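Home News Sport Opinion Classifieds Contact

Let the kids keep their own score

I have spent 27 winters on the benches at MacDonald Street gym, and I can report that the benches have not softened. The basketball has improved. The grown-ups have gone the other way.

This season the under-12 league brought in live statistics. Every rebound, steal and turnover by a ten-year-old is now logged, totted up and posted before the poor kid has found her other shoe. After the Orovden tournament in May there were 789 separate entries for a single morning of play. I read them all. One child was credited with a blocked shot against her own teammate, which I remember and which was the best thing I saw all day.

I understand the appeal. Parents like proof. A father near me at the Inby game kept refreshing his screen to find out whether his son had scored, while his son, roughly 20 feet away, scored.

My trouble is with what it does to the passing. In the old days a child passed the ball because somebody bigger was running at her, and this was sound basketball. Now she knows that a pass only counts for something if the other kid makes the shot, and she has seen the other kid shoot. So she keeps it. By half-time against Femov we had five point guards, no centre and a good deal of dribbling into corners.

The league says the numbers help with player development. Perhaps they do, at 16. At ten, development means growing four inches over the summer and forgetting how your legs work, and there is no column for that.
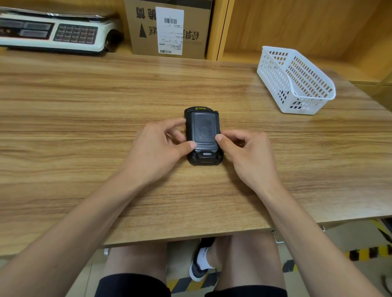
What I'd propose is modest. Put the score on the wall, where it has always lived. Let the coaches keep whatever notes they like in whatever handwriting they have. Leave the rest unpublished until high school, when the players are old enough to argue about it properly.

We had 200 people in the gym for the final. When the smallest kid on the floor threw one in backwards off the glass, every head was supposed to be up. I counted plenty that weren't, and I'd like them back before next winter.

More in Opinion
Who moved the three-point line?
The case for a shorter hockey season
Bring back the Orovden canteen
Letters: parking at the Inby rink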